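Lids that no longer fit their containers: is there a fix or do I start over?

Posted by Maxence Courtois in Kitchen & Pantry
December 21, 2020

I have a cabinet of plastic food containers that I have been adding to since my first apartment. Most were bought as a set, a few came home with leftovers from my mother-in-law, and one I believe was originally ham. In August we moved to Miltwood and the new place has a dishwasher, which I took to like a man who had been washing dishes by hand for nine years.

Four months later hardly any of the lids close. They go down on three corners and the fourth pops up. Push down the fourth and the first one comes up to see what the noise was. The Clelier ones (the set with the clip-on sides) are the worst, and the bottoms have gone cloudy as well. I've tried putting a can of tomatoes on top overnight. This gave me a flat spot the size of a can of tomatoes.

My wife would like the cabinet back. I would like to not spend money on what is basically air with walls. Can warped lids be straightened, is the cloudiness anything to worry about, and if I have to replace the lot, what should I be looking for?

3 replies

Drotlow
194 posts

throw them out

Reet Mockus
1097 posts

I'd hold off on throwing them out, though I admire the efficiency of the reply above.

First find out whether it's the lid or the box. Put the lid by itself on a flat counter, top side up, and press each corner. If it rocks, the lid has warped. If it sits flat, your box has spread, usually along the long sides, and no amount of work on the lid will help.

A warped lid can sometimes be talked back into shape. Run the hottest water your tap gives into the sink, leave the lid in for five minutes, then press it onto its own box while it's still soft and let the two cool down together under a heavy book. A book or a cutting board, something that covers the whole lid. Your can of tomatoes had the right idea and the wrong footprint. Don't use boiling water on thin lids unless you want to see a potato chip.

It works on maybe half of mine. It doesn't work at all on the clip-on kind once the hinge has turned white, and then the box becomes a drawer organizer. I have a lot of very organized drawers.

Cloudiness: there are two kinds. Hard water leaves a film that comes off with white vinegar, so soak one for half an hour and see. If it's still milky after that, the surface is scratched or etched and you're stuck with it. A bit of haze wouldn't keep me from putting dry pasta in one. If it's sticky, flaking or cracked, or still smells of curry after two washes, retire it. Yellow along the rim is mostly old age and tomato sauce in my house. I put those out in the sun on the back step for an afternoon, which helps with the sauce and does nothing for the age.

My oldest one has been through all of it and still gets used every week:
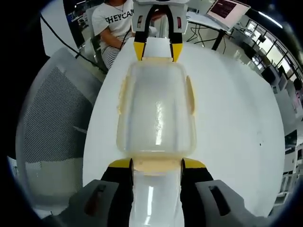 Cloudy in the middle, a little yellow at the rim.

From now on, top rack only, and skip the heated dry. The bottom rack on ours sits right over the heating element and I lost an entire set of Urbonaitė boxes in one holiday weekend before I read the manual. Also, don't put the lids on for storage. Stack the boxes inside each other and file the lids upright in something, tallest at the back. My husband considers this system oppressive. He also can't find a lid.

Maxence Courtois
original poster

Did the counter test on everything last night. Most of the lids rocked. Hot water and a dictionary rescued six, including two I had written off, and the vinegar took the haze off the ones we only use for water-based things like soup. The ham one is still hazy and I suspect always was.

The Clelier clips have all gone white at the hinge, so into the drawers they go. Moving everything else to the top rack means the mugs are now on the bottom, and there has been some discussion about the mugs.

Pantry_Widow
90 posts

If you do end up buying new, buy one shape. One. I don't care which. Every lid fits every box and when a lid dies you've lost a lid, and the box goes on living with someone else. We switched to glass with plastic lids, and I'd recommend it except that the lids still warp, and now when you drop the box you have to find your shoes.

Check that you can buy lids separately before you commit. I didn't.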